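Grereo Surgical Skills Centre, Flavcombe
Suture Practice Station: Safety and Inspection Checklist
Form 3819
Date of inspection: 12 January 2023
Station: 5
Next full review: June

To be completed before the station is released for use. Enter Pass, Action or N/A against each item. Any item marked Action must carry a comment.

Section A. Room and access

A1. Floor clear of cables, packaging and spilled fluid. Pass.
A2. Clearance of 600 mm maintained on the door side. Action.
Comment: Waste trolley standing inside the marked area. Moved during the inspection. Floor tape is worn and should be renewed.
A3. Eyewash bottle in date and seal intact. Pass.
A4. Hand basin, soap and paper towels available. Pass.

Section B. Needles and thread

B1. Needle packets sealed and within their expiry date. Pass.
B2. Needle record sheet present and signed out at the start of the session. Pass.
B3. Sharps container assembled correctly, labelled and below the fill line. Action.
Comment: Lid not fully locked on one side. Container replaced from the Coste store.
B4. Thread free from knots and fraying before use. Pass.
B5. Spare needle holders clean, jaws closing evenly. Pass.

Section C. Work in progress

The curved needle is to be held in the jaws of an instrument whenever it is not passing through tissue. Thread should lie where it can be followed by eye, and loose strands near the entry point should be cleared before the next stitch is placed.

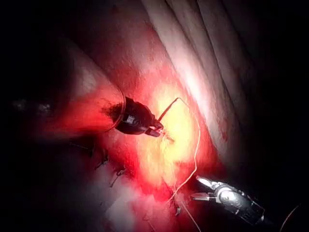 What should be done if a needle cannot be found at the end of a session?

Work stops and everyone remains at the station until the needle has been found or the loss has been recorded. The work surface, drapes and floor are searched with the hand magnet, and the waste bag is kept back unopened until the supervisor has signed the record sheet.

C1. Needle held in instrument jaws between stitches. Pass.
C2. Thread visible over the working area. Pass.
C3. Tissue fragments cleared from the stitch line. Action.
Comment: Small cluster of fragments and frayed strands below the jaws, close to the needle. Users to be reminded of the clearing step at induction.

Section D. Cleaning and waste

D1. Tissue waste bags correct colour and tied. Pass.
D2. Jutetti cleaning log completed after the previous session. Action.
Comment: 2 entries unsigned. Returned to the station lead for completion.
D3. Surface disinfectant in date and labelled. Pass.
D4. Gloves and aprons stocked in all sizes. Pass.

Outcome: Station released for use, subject to renewal of the floor tape and return of the signed cleaning log.

A copy of this form is to be kept in the station folder until the next full review.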